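What I packed for four days, and what I left out

13th September

I got back from Zungate last night with a bag I could lift with one hand, and I want to write down what was in it before I forget. I have been trying to pack lighter for a couple of years now. Most trips I come home with clothes I never wore, and I always say I'll make a list, and then I don't.

The trip was 4 days, mostly walking, with one long train ride at each end. The forecast said mild with rain on the second day. It rained on the third day instead, all morning, and then it was warm.

Clothes first. I took two pairs of pants and wore one to travel in. I took three shirts, one of them long-sleeved, and a thin wool sweater I have had since college. Socks and underwear for every day plus one spare set. A rain jacket, the Stolulent one with the hood that folds into the collar. I had been thinking about replacing it, but I treated it with wash-in stuff in July and the water beads up again, so it gets another year.

The sweater did most of the work. I wore it every evening and used it as a pillow on the train both ways. If I had to cut one more thing it would be the second pair of pants. I put them on once, for dinner, and the first pair would have been fine.

Shoes are where I usually go wrong. In July I took walking shoes, sneakers and sandals for a three-day trip, and the sneakers never left the bag. This time I wore the walking shoes and packed nothing else for my feet except a pair of thick socks for the room. My feet were wet for a few hours after the rain and I would have liked something dry to change into. I stuffed the shoes with newspaper from the front desk and they were dry enough by morning. I don't think a second pair would have been worth the space.

Toiletries went into a quart-size freezer bag. I used to have a proper hanging case with pockets, and it weighed more than what I put in it. Toothbrush, toothpaste, a bar of soap in a tin, deodorant, sunscreen, comb. The bar of soap also washed two shirts in the sink. They dried overnight on the back of a chair, with the window open. The soap tin leaks a little, so keep it in the plastic.

I weighed everything on the kitchen scale the night before and it came to 51 ounces for clothes, not counting what I wore. I wrote the number on the inside cover of my notebook so I have something to compare with next time.

Food for the train was two sandwiches, a bag of almonds and an apple. The train from Ostermann has a snack counter, but it was closed on the way out and had a long line on the way back. I'd bring the same again, maybe with a second apple.

Things I did not take and did not miss: an umbrella, a travel pillow, a second book, a laptop, a full-size towel. Things I did not take and did miss: nail clippers, a pen that worked, and a longer charging cable. The outlet in the room was behind the bed, and the cable I had was too short to reach the nightstand. I slept with the phone on the floor.

As for how it all goes in, I roll shirts and fold pants. I've tried packing cubes and I mostly lose track of which one holds what – I end up opening all of them. Heavy things go at the bottom, the jacket goes on top, and anything I'll want on the train goes in last. I still haven't found a good spot for keys. They were in my jacket pocket going out and at the bottom of everything coming home, and I stood on my own porch in the dark feeling around for them.

The next trip is to Hultetti, probably for a week, and it will be colder. I'm thinking the same list, with a second sweater and gloves, and washing things halfway through. I'd like to do it without moving up to the bigger bag. I'll post the list again afterward with whatever I changed.

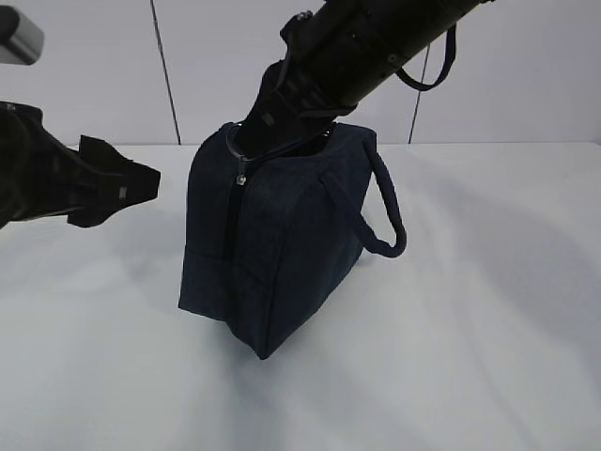 Marguerite wrote: Put a spare pair of thin slippers in for the cold trip. I did a week with one pair of shoes last winter and the newspaper trick only worked when the room had decent heat. And clip the keys to something inside, I use a loop of cord and a safety pin.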